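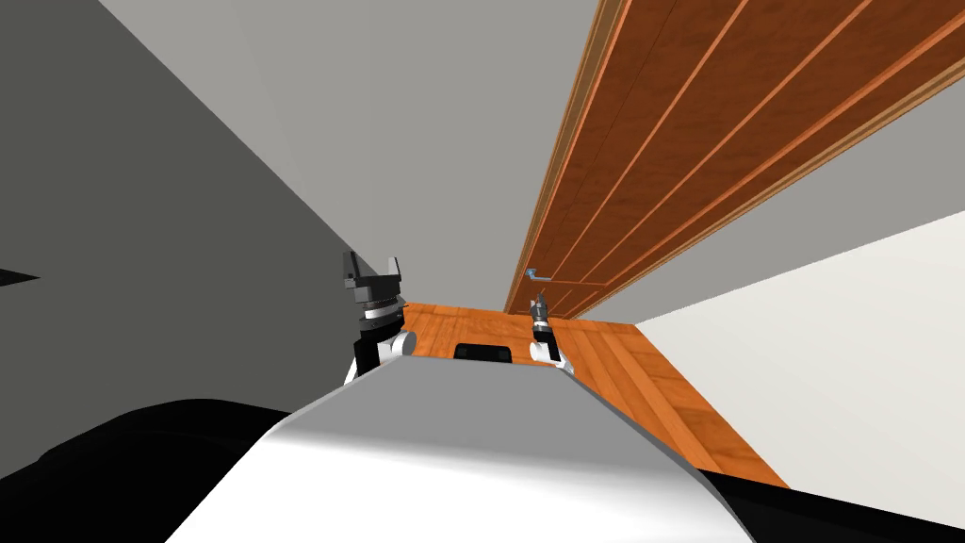 **How should I store carded action figures so the bubbles don't yellow?**

Keep them upright, out of daylight, in a room that stays close to the same temperature all year. Sunlight does the most damage, and heat is next.

## What you need

- Hard plastic cases that fit the card (I use Triltik clamshells)
- A soft, dry brush
- Acid-free backing board
- A pencil and small paper labels

## Steps

1. Brush the dust off the card, working away from the bubble.
2. Slide a piece of backing board behind the card.
3. Close the case. If it bows, go up a size.

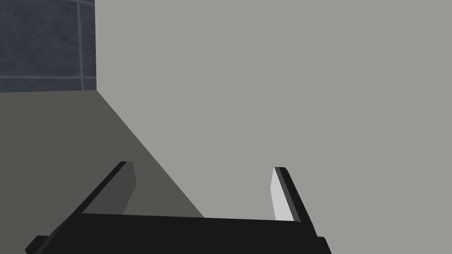
4. Write the series and the year you bought it on a label. Stick it to the case, never the card.
5. Stand the cases in a row with a finger's width between them.

My Gakton space rangers fill 78 cases, and the oldest have been stored this way for 6 years.

## Picking a spot
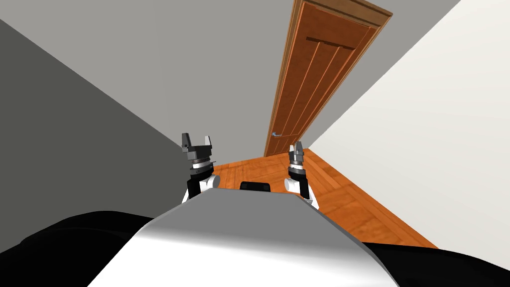

Closed storage beats open shelves for anything still on its card. An inside closet works well, and so does a cabinet away from the outer walls. A spot at the end of a hallway, behind a wooden door, is the kind of place I'd look at first. Skip attics and garages.

Check the cases every 2 months for loose bubbles.
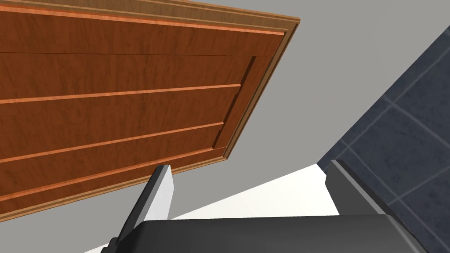
If a bubble has started to lift, lay that case flat and leave the glue alone. Flaststead figures lift more than most.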